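Search products
Search
Larkport Storage & Supply

Prurnesine Straight-Wall Tote, Large, Gray

Last updated January 27, 2025

If you have been shopping with us for a while, you already know how we feel about a good tote. We sold our first ones out of a garage in Larkport, and people still come back and tell us theirs is out in the barn holding horse blankets or sitting under the workbench full of extension cords. So when our old supplier stopped making the large size, we took our time finding the next one, and after a lot of samples (and a good deal of kicking, dropping and standing on things) we settled on the Prurnesine.

It is a plain, sturdy storage tote made from one piece of molded plastic, with a rolled rim that is kind to your hands and a flat bottom that won't rock on a concrete floor. The large size holds 26 gallons. That is enough for a winter's worth of coats and boots, or all the soccer balls for a youth team with room left over for the cones. Empty, it weighs 11 pounds, so one person can move it around without asking for help. Full of potatoes is another matter, and we'd suggest a dolly!

Zahira Osman looks after our housewares orders and has been using three of these at home since last April. One is for recycling, one is for dog food, and the third has turned into a place where her kids put wet swim gear. She hoses them out in the driveway every couple of weeks and they have held up very nicely. The gray does a fine job of hiding scuffs, too, and if you are anything like us you will put some scuffs on it.

A word about bins in general, as we get asked this on the phone a lot. Straight walls give you more room inside for the same amount of shelf. Sloping walls let empty bins drop down into one another, and they make it easier to reach what's at the bottom. Neither kind is better, and plenty of our customers keep both. Think about whether your bins will spend most of their lives full or empty, and go from there.

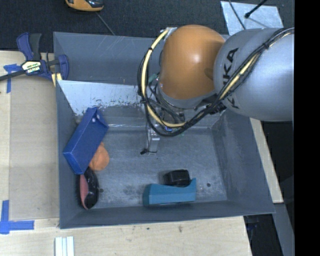 A large gray bin with tall sloping walls and a well-scuffed floor.

Care is simple. Warm water, a little dish soap and a soft brush will take care of most messes. For sticky labels, rub in some cooking oil, leave it for ten minutes and wipe it away. Please don't use the tote for hot ashes or gasoline, and don't leave it pushed up against a wood stove. Plastic gets stiff in very cold weather, so go easy when you set down a heavy load outdoors in winter.

The lid is sold separately, and we do recommend it if you plan to stack. It snaps down at both ends and has a shallow lip all the way around so the next tote up stays put. We are comfortable stacking these 3 high when they are full. If you need to go higher than that, take a look at the Castska shelving, which was built with this size of tote in mind and goes together with a rubber mallet and a bit of patience.

Details
Capacity: 26 gallons
Empty weight: 11 pounds
Color: gray
Lid: sold separately
Warranty: 3 years against cracks in normal use

Orders placed before noon usually leave our warehouse the same day. Totes ship nested with cardboard between them, and you may find a little dust inside from the trip, so give them a rinse before you put food or clothes in. Need a big quantity for a school, a farm or a church sale? Call and ask for Melur Hidayat, who can work out a pallet price and tell you truthfully whether it will fit through your door - she has measured a great many doors.

137 shares
26 comments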